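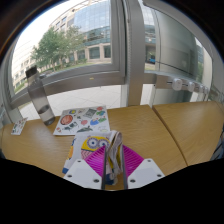

Robots that fold cloth do not fail at the folding, according to Visitación Segura — they fail when they pick the cloth up. She made the remark on Thursday as a group at Harkholm released results from a method for teaching machines to handle soft fabric.

The group trained its system, called Rilteck, on recordings made by people using a hand-held gripper at ordinary tables. No robot was involved at that stage. The recordings were then used to train a controller for a two-armed machine that had not been run on any of the tasks before.

In tests the machine picked up a cloth and folded it correctly in 90 per cent of attempts when the cloth started out flat. It did less well when the cloth was already folded or bunched up, and the group has not yet given a single figure for those trials.

The training set was small. It came to 290 recordings of folding and a further 600 short clips of the grip alone, in which a person closed the jaws on a cloth, held it and let go. Casimiro Toledo, first author of the report, said the short clips had made more difference than he expected.

“We added them late, mostly to see whether the controller would stop taking two layers when we wanted one,” he said. “The errors at the grip fell straight away, so we went back and collected more.”

Patterned cloth was used for much of the work. Plain white fabric gives a camera little to go on once it creases, and Toledo said the group wanted to settle the question of grip before turning to that problem. Towels and knitted items were left out altogether.

Five people made the recordings, working in different rooms with different tables and lighting. The report says a controller trained on only one person's clips did noticeably worse in a room it had not met before, even when the number of clips was kept the same.

Segura said she would like to see the tests repeated with heavier fabric and by a second laboratory. The cloths used so far were all light enough to lift with one jaw pair, she said, and a wet bath towel would be a different matter.

The group plans to release the recordings in April, along with drawings for the gripper. Work on plain fabric has already begun.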